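August 13, 2021

ok posting from the floor of the Skillbridge summer robotics program bc my laptop is at 4 percent and the one good outlet is taken. thread, sorry in advance

so our team is Brurby (don't ask, it was a typo on the sign up form and it stuck). the project is snack packing. order comes in, two arms, right stuff goes on the tray. sounds easy. lol

we started planning in January. I thought we'd be done by like, spring break

every team got the same basic menu. sandwich, cola bottles, candy bars, cookies, bags of puffy stuff. you pick your own layout and you have to live with it. we moved everything so many times I stopped drawing it
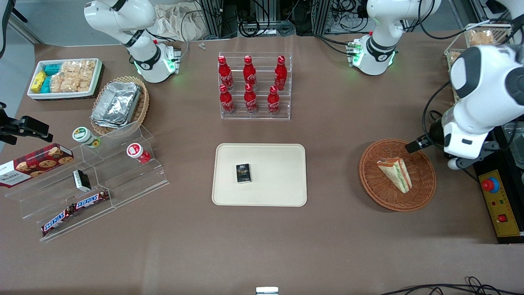 Do you need to know how to code before you join?
Some of us did, most of us learned Python in the first few weeks, and the program wants people for wiring and testing just as much.

anyway. the scoring. you get points for the right item and points for where it ends up. you lose points for squishing. the squishing rule is brutal

bottles are fine, bottles are basicaly a solved problem, they're stiff and they stay the same shape. candy bars ok if you come in from the right angle. soft stuff is where teams cry

Radar (other team, very nice, very annoying) has a grip setting for every single item in a big table. we have 3. small, hard, and "please be careful"

our mentor Noreen Ó Briain made us write down every failed grasp by hand for a week. hated it. then we read the list back and almost all of them were the same mistake, closing before the wrist finished turning. one line fix. ONE LINE

also she says stop tuning when you're hungry. too late

ok the sandwich. this thing has its own section in our notebook, its own branch, its own group chat

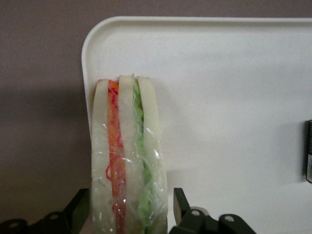
the plan is to go slow at the end of the approach and close on position, then stop. no extra squeeze "just in case." the just in case squeeze is how you get a flat lunch and minus points

Kushnir is the team to beat btw. they had 77 on the practice board, we had less, I'm not typing the number

prize is 3,000 dollars toward parts for next year's group. so we don't even get to spend it but I want it so bad

still to do before the run: fix the log file names, retape the cables, re teach the start pose, write the poster. the poster!! who is doing the poster

(it's me. I'm doing the poster)

laptop just gave me the low battery warning agian so that's all for now. if anyone on the team reads this please bring the long extension cord back to our table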